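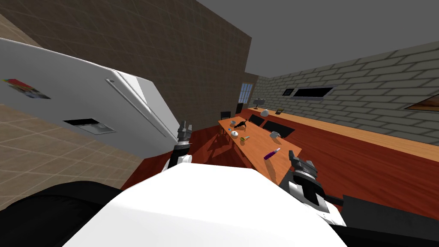 *A simulated kitchen and dining room, with the robot's two grippers in the foreground and the table still to be cleared.*

I have spent a good part of this summer thinking about a refrigerator door. It belongs to a kitchen that exists only in software, with a long orange table and black chairs and the kind of clutter that builds up wherever people eat, and our employer, Fotalico, has been using it to rehearse the robot that is supposed to take over the tidying in our staff kitchens. I work in facilities at the Dhillon building, and have done so long enough to have opinions about sponges, so I was asked to come and watch.

I went in July, a little suspicious, I admit. My colleague Jade Hawthorne came along with a notebook and a bag of cherries, and we sat with the software people for most of an afternoon while they explained that a robot may need 1000 tries at picking up one small thing before anybody would trust it near a real table. A thousand! I have trained a good many new hires in my time, and I found that number oddly comforting. I also found myself wanting to lean into the screen and tell the poor thing to start at the far end and work its way back, the way any of us would.

What struck me most was how much of our work had to be said out loud. Is a crumpled gray thing on a table trash, or is it somebody's scarf? If there's a marker lying there, does it go in a drawer, or does it stay put for the person who left it and will be back after lunch? Jade and I answered these questions all afternoon, and we disagreed more than I would have guessed (she throws out far more than I do, and we had a fairly lively few minutes over that). The engineers wrote everything down. I don't think either of us had ever been asked before, in all our years of doing it, how we decide.

So I'm not against the machine, and I'd like my friends on the second floor to know that, because word has gone around that I am. My knees are in favor of it. Laurier Fortin, who has the evening shift and a bad shoulder, is in favor of it too, at least on the days when the dishwasher needs emptying twice. If a robot can put away mugs at nine at night, I'll happily hold the cupboard open for it.

My worry is about what happens to the hours. At the Jillau site, where they brought in floor-cleaning machines a while back, three people on the evening crew became one, and the one who stayed now spends her shift walking from machine to machine, clearing jams and answering alerts on a phone. She told me the work is lighter and the evenings are very long. She used to have company. She used to know which desks belonged to people who were going through something, too, from the state of them, and she would leave the good biscuits out – there's no alert for that, and I doubt anyone has thought to write one.

I would like us to do it differently at Dhillon, and I think we still can, as nothing has been signed. Let the people who do the tidying now be the ones who teach the machine, and pay them for teaching, at a teacher's rate, on the clock. Put the saved hours into the jobs we never get to: the storage rooms, the plants, the broken blinds on the north side that have been on my list for three years. And give whoever works beside the robot the right to switch it off without filling in a form. I've put all this in a letter to management, which Jade improved a great deal by cutting it in half, and Laurier has signed it as well.

The answer so far is that they're reading it with interest. In the meantime I've been invited back to the software room for another session, and this time they want to talk about what belongs in the refrigerator and what should be thrown out on a Friday. I've told them to set aside the whole day.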